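Ticket 516 – Washing machine stops mid-cycle, door stays locked
Product: Natton 50
Status: Open

Hi again, me with the Natton. I've tried what you suggested on the phone and I'm writing it all down so I don't have to explain it from scratch next time (my fault, I never keep notes!).

The fault first. It fills, it turns, it gets to the final spin and then it just sits there with 20 minutes on the display. The door won't open until I switch it off at the wall and go and make a cup of tea.

What I've done so far:

Cleaned the filter. One hair grip and a lot of grey fluff. No change.

Checked the drain hose for kinks. It was a bit squashed behind the unit, so I pulled the machine forward and straightened it out. The next wash finished properly and I was thrilled, then the one after got stuck again.
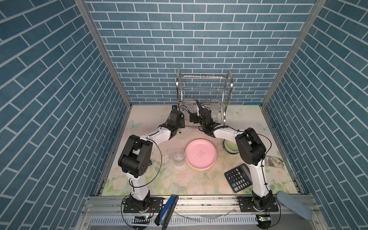

Ran it empty on the hottest programme with the Himham descaler, the full 100 ml. It did the whole cycle without a murmur, spin and all. So it seems happy enough with nothing in it, and I'm wondering whether it's a balance thing – my loads are mostly towels.

I also had a go at levelling the feet. The back left one won't turn at all, and I didn't want to force it.

Two questions. Is the door lock from Ankrah the same part as the one in your manual? The Stoltovau shop says yes but the picture looks different to me. And could you send someone in July, any time after 4 pm? I'll leave the machine pulled out until then.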